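Cleletora Two-Arm Tabletop Cell - Setup and Care

Product group: Bench cells
Supplied as: two arms, two multi-finger hands, controller, matching simulation package
Documentation: Hillwood Equipment, technical pages

Overview

The Cleletora is a two-arm cell for handling small goods on a tabletop. Each arm carries a black hand with a thumb and fingers on a slim gray wrist link. The arms are mounted at the operator edge of the table and reach away from the operator. The controller sits below the table on the left side and serves both arms.

Every cell ships with a simulation package that uses the same joint limits, hand model and controller settings as the hardware. Settings are changed in the simulation first, checked there, and then loaded to the controller. The hardware accepts a settings file only if the simulation has run it without a limit fault.

This page covers mounting, hand calibration, the tray check and routine care. Wiring is covered on the Jurkham controller page.

Mounting the arms

The table must be level and must not rock. Fasten both base plates before the arms are lifted into place. Each plate takes 4 bolts. Tighten them by hand in a cross pattern, then bring them to final torque in the same order. The torque value is stamped on the plate and differs between the early and the current base.

The distance between base centers is 700 mm. Measure it at the front and at the back of the plates. A difference between the two readings means the bases are turned toward or away from each other, and the arms will disagree on the position of anything between them. Correct the plates mechanically. Do not enter the error as a software offset.

Route the arm cables down the outside of each base. Leave enough slack for the full shoulder range and clip the cable at the base only. A clip placed higher on the arm will pull the connector when the elbow folds.

First power-up

Set the controller switch to Hold and apply power. Both status lamps go to steady amber. Release one arm at a time from the pendant. The arm will settle slightly as its brakes open - keep clear of the space under the forearm while this happens.

The controller then asks for the home position. Drive each joint to its mark at low speed and confirm. The left arm is always homed first. If the right arm is homed first, the controller accepts the values but assigns them to the wrong channel, and the procedure has to be repeated from power-up. This applies to all controllers with the original firmware.

Hand calibration

Calibrate each hand after mounting, after any finger replacement, and whenever a grasp closes off center.

1. Remove all objects within reach of the hand.
2. Select Hand, then Zero, on the pendant. The fingers extend and the thumb opens.
3. Check that the extended fingers lie together without crossing. Fingertips end at different heights by design.
4. Run the close cycle at 80 percent speed. Listen for a click at the thumb base, which indicates a loose tendon guide.
5. Save the values under the serial number of the hand, not the arm. Hands can be exchanged between arms, and the values must follow the hand.

Hand values are stored in memory block 1792. Back up this block before a firmware update. The update clears it without a prompt.

Tray check in simulation

The tray check confirms that a hand can reach over a tray, take a single item and clear the rim. It is run one arm at a time, with the other hand empty and parked away from the goods. The standard layout uses a brown tray on a white marble-pattern table, with an open box beyond the far rim and an eggplant as the test item. The eggplant was chosen for its long body and narrow stem end, which show up errors in wrist angle quickly.

Open the hand over the item so that the body lies between the fingers and the thumb. The fingers may overlap the item when seen from the overhead view. Check thumb height separately from the side view, as the overhead view gives no usable reading of it.

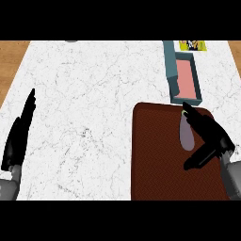

Adjusting the approach

If the fingers meet the tray rim on approach, raise the approach height in small steps and rerun the check. Do not shorten the reach to avoid the rim. A shortened reach puts the load on the fingertips, and long items will turn in the hand when lifted.

If the item is pushed sideways before the hand closes, the thumb is arriving early. Increase the thumb delay on the Hand page. If the change has no effect, repeat the hand calibration and check that the correct serial number is loaded.

Rerun the check with the box moved closer to the rim if the cell will work with crowded tables. The far wall and any raised side panel must be included in the collision model. An open lid left out of the model is the most frequent cause of contact faults reported to us.

Routine care

Wipe the hands with a dry, lint-free cloth at the end of each shift. Do not use solvent on the finger shells. Dirt collects between the fingers and at the thumb base, and a soft brush is enough to remove it.

Check the wrist screws monthly. Hold the forearm still and try to turn the hand by its palm. Any play that can be felt is too much. Tighten the wrist screws with the arm in Hold, then repeat the calibration.

Replace finger tendons as a set. A single new tendon among worn ones closes ahead of the others and shifts the grasp. Tendon sets are supplied by Karabulut and are marked left or right on the bag - the two are not interchangeable.

Service

Repairs beyond the wrist are carried out at the Hillwood workshop. Send the arm with its hand removed and packed separately, and include a copy of the last hand values. Technical questions on this page go to Cengiz Dursun, service desk. The workshop is closed for stocktaking in September, and arms received during that month are booked in on reopening.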